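Seat and cushion care: your questions

Do the round seats come with a cushion?
No. Cushions are sold separately, and the Ira square in pale pink is the one most people pick to go with brown.

Why does the brown fabric look lighter in places?
The nap has been brushed in different directions. Stroke it one way with a soft, dry brush and the streaks will even out – they are not stains.

How should I place the cushion?
Flat against the back or tilted on one corner, as you like. Lift it by a corner and shake it before you put it back. 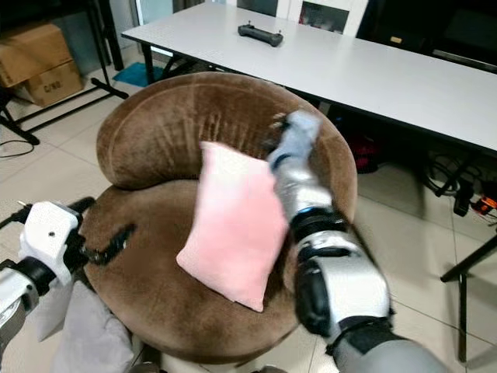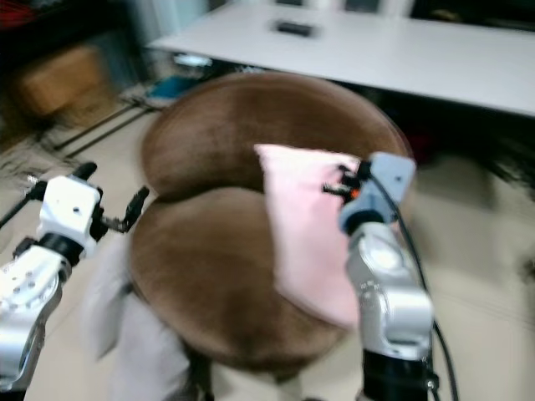 Can I wash the cushion cover?
Yes, on a cool cycle at 30 degrees, with the zipper closed. Dry it flat. Do not iron the Ira cover.

What about the seat itself?
The seat covers do not come off. Vacuum with the upholstery nozzle and blot spills with a white cloth – never rub.

Can I order a second cushion later?
Yes. Quote item 371 when you write to us. Orders go out within two working days.

Who do I contact about a damaged seam?
Write to Ximeng Zeng at the Kastia service desk and include your order number.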